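The Table from Kirbridge

The table came on a Wednesday, in the back of the Salazar truck, wrapped in two gray blankets and a lot of tape. Marleny Pacheco signed for it at the curb. The slip said 02/06/2021 and 117 pounds, and under that, in pencil, "no stairs."

There were 13 stairs.

"It says no stairs," the driver told her.

"I know what it says. I live up there."

He looked at the building and then at his watch. In the end he took the front and his nephew took the back, and Marleny went ahead of them holding doors. They scraped the wall once, on the landing. The driver said sorry to the wall. When they set the table down in the kitchen he wouldn't take the twenty she held out, but the nephew did.

After they left she cut the tape with a bread knife and pulled off the blankets. She hadn't seen the table in nine years. It had stood in Wendy Mellor's kitchen in Kirbridge, in the house on Prernance Road, and Marleny had rented the upstairs room there for most of her twenties. She had paid her rent across that table in cash on the first of the month. Wendy would count it, put it in a coffee can, and then ask if she had eaten.

It was smaller than she remembered. It had also been sanded.

She ran her hand over the wood, looking for the burn. There had been a burn at the window end, from the night she put a saucepan down without thinking. Wendy hadn't yelled. She had put a plate over it and kept a plate over it for six years, always the same plate, with the butter on it. Marleny felt along the whole end of the table and then the other end, in case she had it turned around.

She called Kirbridge.

"It got here," she said.

"Did they bang it?"

"No. They banged the wall. Wendy, where's the burn?"

"What burn?"

"The saucepan."

"Oh, that. I had a man from Kirnent come and do the top before I sent it. He took it right down. I didn't want to send you a dirty table."

Marleny stood with the phone against her shoulder. The afternoon light had come in over the sink and was lying across the middle of the wood. In that part she could hardly see the grain. 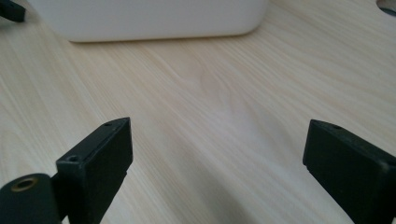 The Drawer

Wendy called back after supper.

"Did you look in the drawer?"

"What drawer?"

"On the side by the wall. Well, it was by the wall here. It sticks. You have to lift it."

Marleny got down on her knees. There was a drawer, a shallow one with no handle, and in all her years in that house she had never known about it. She lifted and pulled and it came out an inch. She lifted again and it came out the rest of the way, all at once, into her lap.

It held a deck of cards, a church bulletin, three birthday candles and a bank envelope. The envelope had her name on it.

"I found it," she said.

"Open it, then."

The money was mostly tens and twenties, soft from handling. A strip of adding machine paper was folded around it, and at the bottom of the strip it said 2,968.

"What is this?"

"That's the raises," Wendy said. "When the taxes went up I put your rent up, you remember. You didn't say a word and you just paid it. Then the next year they lowered them again and I forgot to put you back down. I only worked it out after you moved. I kept meaning to send it."

"I can't take this."

"It's yours. It isn't a present. I went through the book twice."

Marleny laid the bills out on the table in piles. She was not sure why, except that it was how Wendy had always done it. The piles covered a good part of the window end.

"How's the new place?" she asked.

"Small. They feed us at five. The table would've taken up the whole room." There was a television going behind her, and somebody laughing at it. "Have you eaten?"

"Not yet."

"It's past eight."

"I know. I've been moving furniture."

She put the money back in the envelope and the envelope in the drawer, which would not close until she lifted it. Then she heated some rice and beans in the pan she used for everything. When it was hot she carried the pan over, stopped, and went back to the cupboard for a plate to set under it.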